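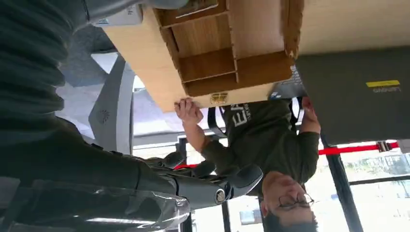 Awuor Obura has been making small shelf units for desks for 14 years, and she still starts each one with the same question to the customer. "What is on the desk now?" she says. "I don't want to hear what they would like to be on it. I want the pens, the post, the charger, the lot."

She works from two rooms in Stastton, one for cutting and one for finishing. Most of her orders come from offices and colleges in Curkusberg, where people share desks and have little space to call their own. The unit they ask for most is called the Mosoti. It is open at the front, with thin partitions running up and across, and it is meant to stand beside a laptop without pushing it off the desk.

"The first ones were too deep," Obura says. "You put an envelope in and it went to the back and stayed there until March. So I took the depth down, and people started using the top as well. Boxes go on the top. I've stopped arguing with that."

She prefers pale wood and leaves it plain. Dark stains show every scratch, she says, and in a shared room they make the compartments hard to see into. She fits brass-coloured hardware when a customer asks for a door, though she tries to talk them out of it. "A door gets opened for a week. After that it's either always open or always shut."

Her advice on moving a loaded unit is short. Take out anything heavy, hold it with both hands at opposite sides, and lift it clear of the desk. Dragging loosens the joints at the bottom, and she gets more repairs from that than from anything else.

Last year she sold 144 units, most of them through Hurkemum, a shop that also takes in the repairs. She has one helper in the finishing room and doesn't plan to take on another.

Asked how her own desk looks, she laughs. "There's a Mosoti on it with a cracked partition. It has tape measures in it, and paper labels, and a flat packet of sandpaper I keep meaning to open. I know where everything is, apart from the good scissors."

The next batch will be ready on 22nd September. It will include a narrower unit with two compartments, which she has not yet named.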